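Jultcombe Neighbors Help Board
Home > Crafts & Sewing > Quilting

Laying out a big quilt on a small table without losing my mind (and my block order)

Posted by threadbare_in_jultcombe
Views: 214

Hi all, longtime reader, first time asking anything. I've been quilting for five years, mostly baby quilts and table runners, and this winter I got brave and started a queen size for my sister. It's a sampler, so every block is different, and the colors are supposed to drift from dark navy in one corner to a pale butter yellow in the other. There are 67 blocks, which I know is a weird number. Some of them are double wide and one is a big medallion thing in the middle that takes up the room of several regular ones. I drew it myself on graph paper, so blame me and not a pattern designer.

My trouble is layout. I do not have a design wall and I can't really put one up. We rent, the walls are that bumpy plaster, and the only stretch long enough has two windows in it. I tried the floor. My knees hate the floor, and so does the cat, in the sense that she loves it and wants to be in the exact middle of it at all times. I tried the bed, which works fine until bedtime, when I have to stack everything up again, and no matter how careful I am I always lose the order somewhere around the third row. Last Tuesday I sewed two rows together and then saw that I'd swapped a churn dash and a bear paw, and now there's a dark blotch sitting in the middle of my nice fade. I unpicked the whole thing with a seam ripper and a bad attitude.

What I do have is a decent sized table. It isn't big enough for the whole quilt but it'd hold a good chunk. Is there a sane way to lay out a quilt in chunks on a table and still get the colors right across the whole thing? And how do you all label blocks so they stay labeled? I've used sticky notes and they fall off if I so much as breathe.

Also, if anyone has opinions on the Nepia fusible grid stuff, I'd love to hear them. It's pricey and I don't want to buy it just to find out I hate it.

Thanks in advance!

3 replies

pincushion_pat

Oh boy, I have been there, right down to the cat. I quilted in a one bedroom apartment for most of my adult life and never had a design wall until we moved out past Lallov, and to tell you the truth I still do half my layouts on the table out of habit.

First thing, stop trying to see the whole quilt at full size. You don't need to. What you need is one good small version of the whole quilt, and then you need the table to be an honest match for a piece of it. So lay everything out on the bed one time, on a day when you've got a couple of free hours and decent daylight. Shuffle until you love it. Then stand on a chair (carefully!) and take a picture with your phone. Switch the picture to black and white and look again. That's the trick for a fade like yours, because your eye gets distracted by how pretty the prints are, and the gray version tells you right away which block is too dark for its spot. I bet you'd have caught that bear paw.

Once you're happy, print the color one out, as big as your printer will go, and write on it. Letters for the rows and numbers for the columns. For your double wide blocks, give them both numbers, so it'd be something like C4-5, and the medallion just gets called M. Don't try to be clever about it.

Now the table. I use painter's tape and mark off a grid right on the top, with the spaces a little roomier than my blocks so I'm not fussing over every edge.

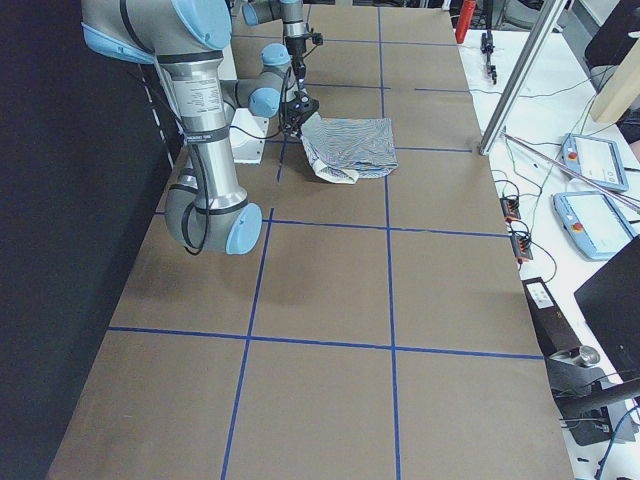
Leave the tape down for as long as the project takes. I had mine down for an entire spring once and it came up fine, but if your table has a finish you care about, test a scrap underneath somewhere first and give it a few days. The blue kind is gentler than the tan kind. If you eat at the table, throw a cloth over the top at dinner and take it off after.

Then you work in sections. I'd split yours into quarters and treat the medallion as its own thing that goes in at the end. Put out one quarter at a time from your printed map. Sew it into rows, press, sew the rows together, and put that quarter away finished. When you start the next quarter, bring back the edge of the one you just did and fold it so only the last column shows. Lay that along the side of the table so you can see how the colors meet. That solves the business of getting the fade right across the seams, which I think is what's really scaring you.

About the medallion, measure it before you do anything else! Mine came out a half inch too small one time and I had to add a skinny border all the way around it to make it fit the hole. Everybody said the border was their favorite part, so I kept my mouth shut.

For labels, throw out the sticky notes. I cut little squares of plain muslin, write on them with a pencil, and pin one to the upper left corner of every block. Always upper left, always right side up, so the label also tells you which way the block goes. A pin through fabric isn't going anywhere. Leave the label on the first block of each row until the whole top is together.

One more thing, press your rows in alternating directions and write the direction on the label with a tiny arrow. You'll thank yourself when the seams nest. If your sampler blocks have seams going every which way along their edges then just do the best you can and use plenty of pins where it gets lumpy.

I can't help on the Nepia, I never tried it. Good luck and post it when it's done, I love a fade!

bobbin_there_done_that

just use a flannel backed tablecloth. hang it flannel side out over a door or a shower rod and the blocks stick to it. roll it up when you're done. cheap

mostly_batting

Seconding most of what Pat said, and I want to add a couple of things because I've used the Nepia grid and have feelings about it.

It's fine. It's really meant for lots of little squares, like postage stamp quilts or those pixel picture ones, where you stick down a whole panel, fold on the lines and sew straight across. For that it's a lifesaver. For finished sampler blocks it doesn't make much sense, because your blocks are already bulky with seams and they don't fuse down flat, and it adds a layer of stiffness you'll feel when you go to quilt it. I had a good bit left over and ended up using it for tote bags. Save your money for batting.

If you want to spend on something, I got a set of the Proltura block boards and I use them constantly. They're just stiff boards with a flannel face, and you lay a few blocks on each one and stack them up like trays. You could make the same thing out of foam board and leftover batting in an afternoon, and I'd probably do that if I were starting over. The nice part is that you can carry a whole row to the sewing machine without anything sliding around. You can also stack them with your blocks in between and put them on top of a bookcase, where a cat is only somewhat likely to go.

I do two boards per row on a big quilt, and I number the boards on the edge with a marker so I can read them while they're stacked.

On the tablecloth idea, it does work, but the blocks drop off after a while if they've got any weight to them. Sampler blocks with a lot of pieces are heavy. I woke up to a pile on the floor more than once. If you go that way, pin the top edge of each block.

One place I'd do it differently from Pat is the quarters. I like to go in strips across the whole width instead. With a color fade going corner to corner, I find it easier to judge the color along a long strip, and you never end up with that moment where four corners have to meet perfectly in the center. But your medallion kind of breaks up the strips, so maybe quarters are the better deal for this one. You could also do the strips above and below it, then build a left side and a right side to go next to it. Draw it out on your graph paper before you commit and mark which seams you'd sew in what order. I do mine in red pencil. If you ever find a seam that has to turn a corner, back up and regroup, since that's how you know your sections are off.

Oh, and measure your blocks before you lay out anything. All of them. Samplers are famous for coming out a hair different from each other, and it's so much easier to trim or fudge them now. I keep a square ruler next to the table and check each one before it goes down. Any that are small go in a pile, and I either remake them or put them in a spot next to something with a little give.

What size are your regular blocks, by the way? And are you planning on sashing between them? If you add even a narrow strip between blocks it'll hide a lot of sins, but it'll also make your fade look choppier unless you fade the sashing too. I did that once with solids and it was gorgeous and took me forever.

threadbare_in_jultcombe

Thank you both, and you too bobbin! No sashing, I want the blocks right up against each other. They're supposed to be twelve inches finished, but now I'm scared to go measure them. I did the black and white picture thing on my phone tonight, and besides the bear paw there's a log cabin in the yellow end that is way too dark. I'm going to swap it for the spare flying geese block I wasn't going to use. Tape goes down this weekend, and I'll skip the Nepia.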